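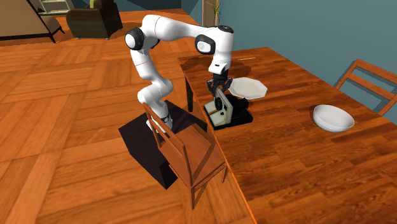 What We Teach the Arm, and Who Teaches It

Jiahui Song
Mar 27, 2022

I have worked for 9 years at Brevari, where we test small kitchen appliances before they go to the shops. For most of this time the testing was done by hand. A person sat at a table, turned a dial, pressed a lever, wrote a line in a notebook, and began again. Last July the management decided that a robot arm will do the repeated part, and that we, the testers, will prepare its work in simulation. I want to write what this changed for us, because I read many articles on this subject and they are mostly written by people who never sat at such a table.

First I must be fair. The old work was not good for the body. In one shift I could turn the same kind of dial so many times that in the evening I had difficulty to hold a pen. My colleague Tang wore a support on his wrist for two winters. When someone says that automation takes away our dignity, I think of this support, and I cannot agree completely.

Now we sit in front of screens. We build a room in the software, we put a table in it, some dishes, an appliance, and we let the simulated arm try to reach the dial. If it goes wrong, we change something and start again, and no plate is broken. The program is called Fimlow and it is slow in the mornings. We learned it in 6 weeks, which was too short for several of us. Two people left. They were told that the training was open to everybody, and this is true, but it was in the evening, and both of them had small children at home.

This is my first complaint. A company that can plan the movement of a gripper down to the millimetre can also plan a course in working hours.

My second complaint is more difficult to explain. When I tested by hand, I knew things which were not in the form. I could feel that a dial was a little rough before it became a fault. I wrote "rough" in the margin and the engineers came down and asked me what I meant. These conversations were a real part of my job, although they were not in my contract. The arm also gives information, much more than I did, but the form it fills in has no margin. We asked for a free text field where a tester can add a remark. It was promised for the next version — I am still waiting, and I ask for it every month.

There is also the question of money. After the change we produce 120 test plans in a month, where before we had 42. Our pay has stayed the same. I was told that the new work is lighter, and for the hands it is. But I go home with a tired head, and I have not found the table of wages where a tired head is cheaper than a tired wrist.

I do not wish to return to the notebook. Some younger colleagues at the Kallum site have never tested by hand, and they are very quick with the software. What I would like is that each of them spends one week with the real appliances, turning the dials with their own fingers, before they decide for the arm how much force is enough. And I would like that the people who did this for years are asked before the next machine is ordered, while the answer can still change the order.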